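**发件人:** Yuxi Lu
**收件人:** Skinwood 双臂工位列表
**主题:** Re: 右臂夹爪松不开,手臂还在走

Wahyudi,各位:

先说结论,细节在后面,不跑这个工位的人看到这一段就可以了。

右臂夹爪本体没有查出问题,先不用换。故障出在腕部那根夹爪线的插头上,线往下垂的一圈被带住时,插头受侧向力,通信断。断了以后夹爪保持最后一个状态,手臂的轨迹却照常执行,这一点比插头本身严重。另外查的过程中发现重新上电时夹爪会自己张开,之前的恢复步骤里没有写这一条,手在下面的话会被砸到或者夹到。在新配置合进去之前,右臂只允许降速跑,恢复步骤按本信后半部分来。

下面按 Wahyudi 原信的顺序回。

> Wahyudi Manurung 写道:
>
> 下午跑收碗那组动作,右臂夹住绿碗的碗沿,提起来,移到蓝碗旁边放下,这一步是好的。往回走的时候重新夹一次,放下之后夹爪没有张开,手臂按原轨迹抬起来了,碗跟着一起走。我按了急停。碗没碎,人没事,左臂当时在待机位。

日志我对过了,和你写的一致。放下之后上位机确实发了张开指令,Otomar 的队列里有,夹爪那边没有回。相关的几行如下,时间戳我去掉了,顺序没动:

```
[arm_r] segment "place" done
[gripper_r] cmd OPEN queued
[gripper_r] heartbeat lost
[gripper_r] WARN timeout, holding last state
[arm_r] segment "retract" start
[safety] estop asserted
```

注意 timeout 那一行的级别是 WARN。Otomar 收到 WARN 只记日志,不打断运动。所以手臂那边的逻辑是“指令已入队,可以走下一段”,它没有等夹爪确认。急停是你按的,系统自己没有任何一层会停。

> 我第一反应是夹爪卡死。断电以后用手掰,手指能动,阻力不大,没有异响。重新上电就好了,后面又跑了一阵没再出现。所以我怀疑是 Zurnier 的驱动板,想问一下有没有备件可以先换上。

驱动板我也怀疑过,所以先查的它。把右臂夹爪拆下来,接到测试台上,用测试台自己的线,反复开合,没有掉过心跳。再装回右臂,手臂不动只动夹爪,也没有掉。手臂动、夹爪不动,掉了。范围到这里就缩到线上了。

接下来是在原工位上低速重走你那组动作,物品按收碗那组的布置摆:烤面包机和深蓝色的锅靠后,锅后面是带盖的透明塑料盒,蓝碗和绿碗在前面。速度调到最低,急停在手边,我一个人操作,另一个人只看线。 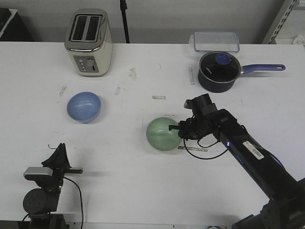
*右臂夹爪在绿碗碗沿。线从夹爪处垂下一圈,挡住了碗下方那根金属条的一部分。*

问题在垂下来的这一圈线上。夹碗沿的时候夹爪位置低,线环跟着到了桌面附近,而桌上有那根扁的金属条,是以前量位置留下的,一直没有收。复现时手腕往外转,线环的下缘蹭到金属条的端头,被带住,线在插头处被横着拉了一下,心跳就掉了。手腕转回来,线松开,通信又恢复。

为了确认跟金属条有关,我把它拿走再跑同一组动作,没有掉。之后不放金属条,改成在同一个姿态下用绝缘棒轻轻横推插头后面的线,又掉了。所以金属条只是把问题勾出来的东西,收掉它以后这一组动作能过,换一组动作、换个高一点的碗或者锅把,线环照样有机会挂住。请不要把“收掉金属条”当成修好了。

拆开插头看,线是 Hartono 供的那批 4 芯线,护套没有破。插头里有一根芯的压接端子退出来一截,轻拉能动。另外几根拉不动。退出来的那根是通信线,供电线没有问题,所以夹爪一直有电,保持着夹紧力,从外面看完全正常,指示灯也不会提示。这也能解释你为什么会觉得是夹爪自己卡住。

这一根退出来是压接时就没有到位,还是被长期横拉拉出来的,我现在判断不了。插头内部没有留安装时的记录。我已经把拆下来的插头单独装袋,写了标签,放在工位旁边的抽屉里,请先不要动。

> 另外想问一下,手臂的力保护为什么没有动作?我以为夹着东西往上提应该会触发。

不会。力保护的门限设在 30 牛,一只空碗的重量离这个值很远,手臂根本感觉不到。线环挂在金属条上的拉力也一样,插头会先吃不住,手臂这边看不出异常。力保护防的是撞到台面、撞到人、撞到另一条手臂这类情况,“夹爪不听话”不归它管。

把门限调低我不赞成。之前有人为了别的原因试过调低,搬带盖的锅时一直误停,最后大家的做法是停了就按继续,连看都不看。那样比现在更危险。

该管这件事的是心跳监视,问题在于它现在管得太松。下面是现有配置:

```yaml
gripper_r:
 heartbeat_timeout_ms: 700
 on_timeout: warn
 hold_last_state: true
 wait_ack_before_motion: false
```

700 毫秒本身对夹爪来说不算离谱,但跟 `wait_ack_before_motion: false` 放在一起就不行。没有确认就走下一段,等监视器报出来,手臂早就离开放置位了。况且报出来也只是一条 WARN。

我提议改成:

```yaml
gripper_r:
 heartbeat_timeout_ms: 700
 on_timeout: stop_motion
 hold_last_state: true
 wait_ack_before_motion: true
```

超时时间先不动,一次只改行为,不改时间,免得出了问题分不清是哪一项引起的。`hold_last_state` 保留 true,断了通信就松手的话,提着锅的时候会直接掉下来,锅盖是玻璃的。`stop_motion` 走的是受控停止,两条手臂一起停,不切电。

左臂用的是同一份模板,`gripper_l` 那一段内容完全一样,同样要改。左臂的线没有掉过,但配置上的漏洞是一样的。左臂插头我还没有拆,计划和右臂换线一起做。

改完以后节拍会变慢,每次开合都要等确认。跑节拍统计的人请注意,改动前后的数据不要放在一张表里比。

> 恢复的时候我是先断夹爪电,把碗拿下来,再上电。这样对吗?恢复步骤里只写了“断电重启夹爪”。

你这次的顺序是对的,步骤本身写得不够。说一下为什么。

Zurnier 这款夹爪上电后会先找零位,动作是张开到底再合回来一点。测试台上很明显,每次都有。如果夹爪里还夹着东西就直接重启,东西会掉;如果有人一只手托着碗、另一只手去按电源,手指就在张开的行程里。张开的力不大,但是合回来那一下能夹到人。

我自己在测试台上就差点犯这个错,当时伸手去扶夹爪壳体,手指离活动指很近,零位动作一出来才缩回去。没有受伤,但按规定应该报,已经报了。

断电以后用手取物也有一个要注意的地方:断电后手指能掰动,是因为没有了保持力,所以断电的瞬间东西就可能滑下来。碗可以在桌面上方很低的位置处理,锅不行。锅的情况要先把它降到桌面上再断电。

新的恢复步骤如下,替换原来那一句。我会把它打印出来贴在急停旁边,在贴出来之前以这封信为准。

1. 按急停。两条手臂都停住以后再靠近。
2. 看夹爪里有没有东西。有东西,先确认它离桌面多高。
3. 东西不在桌面上的,复位急停,用示教模式低速降到桌面,再按一次急停。这一步人站在台子外侧,手不要进去。
4. 关夹爪电源。
5. 用手掰开活动指,取走物品。掰的时候握指根,不要握指尖。
6. 手全部离开台面,口头说一声“上电”,再开夹爪电源,等找零结束。
7. 检查腕部线环有没有挂在什么东西上,插头有没有歪。
8. 在示教模式下单独开合一次,看到确认返回,再恢复程序。
9. 在记录本上写一行:哪条臂,哪组动作,走到哪一段,夹着什么。

第 3 步里复位急停之后手臂会重新上电,如果原程序还挂在队列里,要先清掉。Otomar 的界面上清队列的按钮在第二页,不在主页,容易忘。我问过能不能让急停自动清队列,目前的版本没有这个选项。

第 6 步要求口头说,是因为夹爪电源开关在台子侧面,按开关的人看不到对面的人手放在哪里。

> 还有一件事,我按急停的时候距离稍远,伸手才够到。如果当时两只手都在整理桌上的东西,会慢一点。这个可以另外讨论。

不用另外讨论,一起说。程序运行时手不应该在台面上,这是原来就有的规定。不过实际情况是,跑家居物品这类动作时大家都会伸手去把碗扶正,我也做过。我的意见:

- 程序在跑,手不进台面。要扶正,先暂停。
- 急停盒的线够长,可以移到操作者右手边,用夹子固定在桌沿。我会去移。
- 一个人跑的时候不允许一边跑一边摆物品。需要连续摆放的,两个人,一个摆,一个拿急停。

### 线怎么改

临时做法:线环往上收,用魔术贴绑在前臂上,腕部之后留出的余量控制在 15 厘米。再短的话,手腕转到极限时会绷住,我用手转过一遍,15 厘米刚好不绷。不要用扎带直接勒线,勒紧了芯线会伤,以后更难查。绑的时候避开前臂上面的条码标签,盘点还要扫。

绑好以后请把手腕从一头慢慢转到另一头,看着线走一遍。特别是夹爪上方装相机的那一块,线从旁边经过,不能压到相机,也不能进到画面里。

长期做法是换成带锁紧的插头,并且在插头后面加一个固定点,让拉力落在固定点上,不落在端子上。我已经写信问 Hartono 能不能直接供压好锁紧插头的成品线,还没有收到回复。如果他们不供,就自己压,压完每一根单独做拉力检查,并且留记录。

请不要临时拿别的工位的夹爪线来顶。插头外形一样,线序不一定一样,供电接到通信脚上会烧驱动板。现在驱动板是好的,别把它弄坏。

### 还没有弄清楚的

有几件事目前没有答案,写在这里免得以后被当成已经查过:

端子为什么退出来。上面说过了。

为什么放下绿碗的第一次正常,第二次才断。两次的手腕角度在程序里差别很小,我低速复现时也不是每次都断。可能跟线环当时的摆动有关,低速下看不出来。全速复现我没有做,在配置改完之前也不打算做。

以前那几次“夹爪偶尔没反应,重启就好”是不是同一个原因。记录本里有这样的条目,没有写姿态,也没有写夹着什么,对不上。日志已经被覆盖。有人还记得当时在跑哪组动作的话,请回这封信,记不准也没关系,写“大概”就行。

心跳丢失时上位机界面上为什么没有任何提示。WARN 应该至少让状态栏变黄,我这边看到的是没有变。这个可能是界面的问题,也可能是我们把提示关掉了,我还没有翻设置。

### 需要各位做的

Wahyudi:麻烦看一下上面两段配置,没有意见的话你来合,我来测。我不想自己改自己测。测的时候会故意在放下之后拔掉夹爪通信线,先空夹,再夹绿碗,最后才夹锅,锅里不放东西。三种情况手臂都停住不动才算过。左臂照做一遍。

跑左臂程序的人:左臂可以继续用,速度同样降下来。看一下左臂那根线往下弯的地方,有没有机会碰到底座或者旁边的安装块。看到磨痕就停,告诉我。

所有人:台面上和当前动作无关的东西请收掉,包括量具、螺丝刀和多余的线。用来定位的胶带可以留,起边的请重新贴。金属条我已经拿走了,要用的人到工具柜里拿,用完放回去。烤面包机在这组动作里只当障碍物,不要插电。

降速的限制已经写进 Otomar 的右臂参数里,请不要手动改回去。测试通过以后我会在这个列表里发一封信,收到那封信之前都按降速跑。有演示之类的安排需要全速的,先找我,不要当天才说。

Yuxi

---

以下为原信没有在上面引到的部分,留给没收到第一封的人:

> **Wahyudi Manurung 写道:**
>
> 各位好,右臂夹爪今天出了一次问题,写一下经过。
>
> 程序是收碗那一组,没有改过,上午跑的也是它。环境没有变化,桌上物品跟平时一样。相机正常,画面没有断。手臂的关节温度和电流我看了,没有报警。界面上也没有弹出任何东西,我是看到碗离开桌面才知道不对。
>
> 急停以后我等了一会儿才靠近。碗沿上没有缺口,夹爪指面的黑色垫片没有移位。手臂停的位置离锅还有一段距离,没有碰到锅盖。
>
> 重启后我空跑了几次,没有夹东西,都正常。之后夹了碗再跑,也正常。因为找不到原因,我没有继续,把右臂停在收起的位置,电源关了,急停没有复位,上面贴了纸条。
>
> 日志已经从控制器上导出来,放在工位的共享目录里,文件夹名是 gripper_r_hold。请下一个用的人先不要清日志。
>
> Wahyudi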